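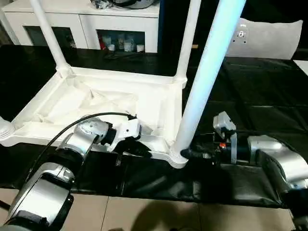
Week 9: Two arms, one object
Lecture notes and handout

Reading before the tutorial: chapter 6 of the course reader, up to the end of the section on internal forces. The section on soft contacts can wait.

1. What changes with a second gripper

Up to now every controller in this unit has assumed one arm and one grasp. The arm picks a thing up, the thing moves with the gripper, and the planner treats the pair as a single chain with an open end. Once a second arm takes hold of the same rigid object the chain closes. The joints of the left arm and the joints of the right arm are no longer free to move independently, and any plan that ignores this will load the object, the grippers or both.

Write the object frame as O, the left gripper frame as L and the right gripper frame as R. While both grasps hold, the transforms from O to L and from O to R are constant. That is the closure constraint. For two six-joint arms it removes six degrees of freedom from the total of twelve, leaving six, and these are the six needed to place the object where we want it. There is nothing left over for dodging obstacles unless one of the grasps is allowed to slip or rotate.

Our running example is a plastic stool turned upside down, with one gripper on the rim of the seat and the other at the base of a leg. The two contacts are different in kind. The rim is a thin edge, and the fingers close on either side of it. The leg is thick, and its flared joint gives the fingers a shape that varies along its length. Keep both in mind when you get to section 4.

2. Relative and absolute coordinates

It is easier to plan with two sets of coordinates than with two gripper poses.

Absolute pose: the pose of the object in the world frame. This is the task.
Relative pose: the pose of R as seen from L. While both grasps hold, this should not change.

The planner moves the absolute pose. The controller holds the relative pose. In the Lerorari library these are separate objects, and you should keep them separate in your own code. The most common fault in last year's submissions was a single pose error that mixed the two, so that a tracking error in the world frame was corrected by squeezing the object.

3. Internal force

Suppose each arm is position controlled and each has a calibration error of 2 mm. If the errors point towards each other, the object is being compressed by 4 mm between two stiff machines. A moulded plastic part will flex to take up some of that. A steel part won't, and the arms will fault.

Split the measured wrenches at the two wrists into a sum and a difference, both expressed at O. The sum accounts for the weight and acceleration of the object, and for any contact with the table. The difference, once the grasp geometry has been allowed for, is the internal force. We regulate the internal force with an admittance loop on the relative pose:

relative velocity = gain x (desired internal force - measured internal force)

Check the sign before you enable the loop. With the wrong sign the arms pull harder the more they pull.

The lab default for the desired internal force is zero. Raising it can help with slippery parts, but do this in small steps and log each one. The clamp limit in the lab is 40 N. Do not edit it.

4. Perceiving the object

The Yao tracker fits a mesh to the depth image and returns the pose of O with a covariance. Three things upset it with the current setup.

White plastic gives very little texture. The fit depends on edges, and on the underside of a stool these are the rims, ribs and ridges. Soft lighting makes the inner creases hard to find.

The glossy black table cover returns patchy depth. Mask the table plane before fitting.

Legs leave the field of view of the head camera. A stool is close to symmetric, so a fit with a leg missing can lock on a quarter turn out. Seed the tracker with the last good pose and reject any jump of more than 23 degrees.

After both grasps close, stop trusting the camera for the relative pose. Use forward kinematics for that, and use the camera for the absolute pose only.

5. Planning

The Staton planner samples absolute poses and solves inverse kinematics for both arms at each sample. A sample is kept only if both solutions exist and neither has flipped its elbow since the previous one. Expect a high rejection rate near the edge of the shared workspace.

Legs pointing up are obstacles too. Attach the full mesh to the object frame, and check each forearm against it as well as against the other arm. Exclude only the finger links from the check. Cable runs are not in the arm model, so pad the upper links and keep wrist rotation within the course limits.

6. Tutorial exercises

a) Derive the grasp matrix for a gripper on the rim and a gripper at the base of a leg. State where you have placed O.

b) Using the supplied log, plot the internal force during the lift. Mark the time at which the object leaves the table, and say which signal you used to find it.

c) Implement the admittance loop in the Seller simulator. Start with the gain at one tenth of the supplied value.

d) Repeat (c) with the right grasp offset by 2 degrees in yaw. Report the steady-state torque at each wrist.

Submit code and plots as one archive by Nov 11, 2025. Simulator licences issued in September are still valid. Bring your plots for (b) to the tutorial, as we will compare lift-off times before starting on regrasping.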